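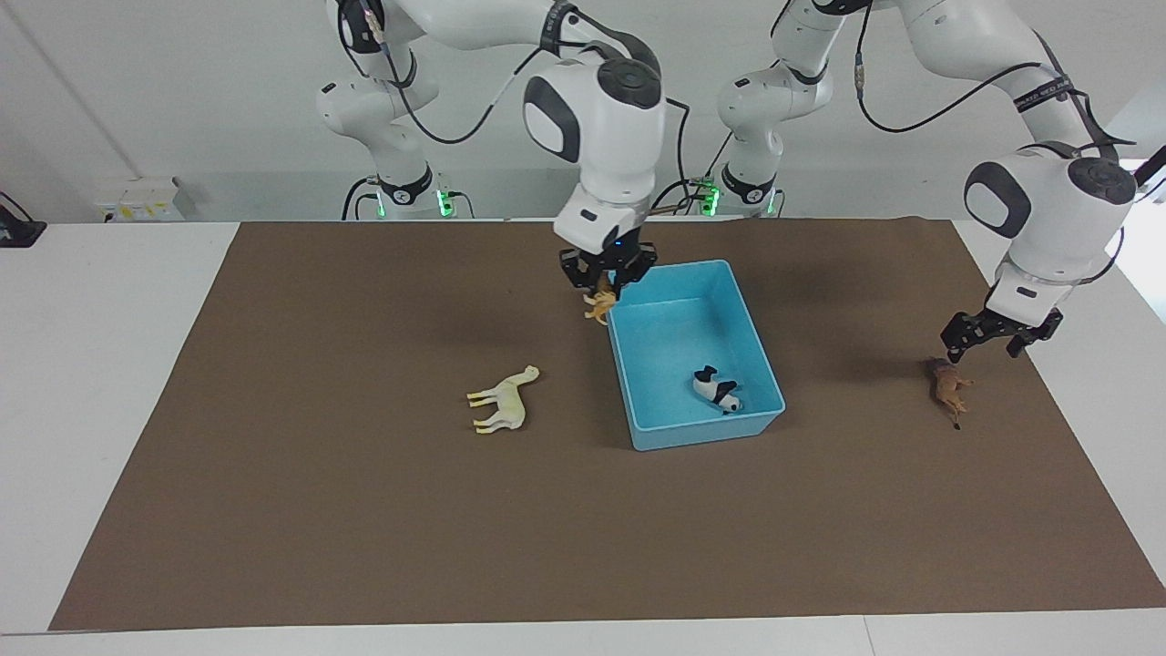 Thursday, 7:40 am, November batch

Came in early to look at the overnight plates before the radiators kicked on, and I'm glad I did. The Gristari starter (the rye one, not the white one, which I have given up on until after the holidays) had domed right up against the lid. Smells like green apple and a little like nail polish, so it's hungry. Fed it one to one to two and put it back on the low shelf.

The main job this week is still the crust problem. We keep getting that thick, leathery shell on the bottom third of the loaf while the top looks great. Ridwan Pattinasarany thinks it's the stone, I think it's the proofing baskets holding too much moisture, and we've been arguing about it since Monday lunch in a friendly way. So today I baked his theory and mine side by side, same dough, same shaping, two loaves each.

Dough was the Pagano flour at 172 grams of levain per batch. I held back a splash of water at the start and ended up putting all of it in anyway, because that flour drinks like crazy! Mixed by hand, rested 60 minutes, then salt. I did the folds a bit lazily (phone rang during the third one, sorry) and it came together fine. Nice windowpane, a bit sticky on the thumb side.

Ridwan's pair went onto the stone with a sheet of parchment under them. Mine went straight onto the stone but had spent the night in baskets I'd lined with dry linen and dusted with rice flour – way too much rice flour, as I found out when I tipped them over and wore most of it. Steam for the first 10 minutes for everybody, then the vent open.

Results, as of the first cut:

Parchment loaves: bottom is thinner, still a bit chewy near the middle. Good color. One of them blew out along the side where my score was too shallow, nothing to do with the test.

Linen loaves: bottom crisp at the edges, leathery in the center, same as last week. Ears look fantastic though, best I've had in this oven, and I'm a little annoyed that they don't count for anything.

So a point to Ridwan, I guess. But I don't want to call it yet. The stone had been heating longer for the second pair, and I forgot to write down when I turned the oven on. Please, whoever bakes next, put the time on the whiteboard! I'm saying this to myself mostly.

The Jernberg probe is reading high again. It gave me a number in the crumb that can't be right for a loaf that was still gummy by the heel. I stuck it in ice water and it was off there too, so I've put tape on the handle and it's in the drawer. Use the old dial one until we get a new battery or a new probe.

Also the Sandia corn meal is nearly gone. Enough for one more round of peels, maybe. I've been using semolina at home and can't taste any difference, but Ridwan swears he can.

To do tomorrow: repeat with all four on parchment, but pull two of them off it halfway through. Log the oven time. Bring butter.

Recent entries
White starter, day nine, still flat
Rye percentages and the brick incident
Washing the linens without soap
Oven door gasket, second try
Notes on cold proofing in the small fridge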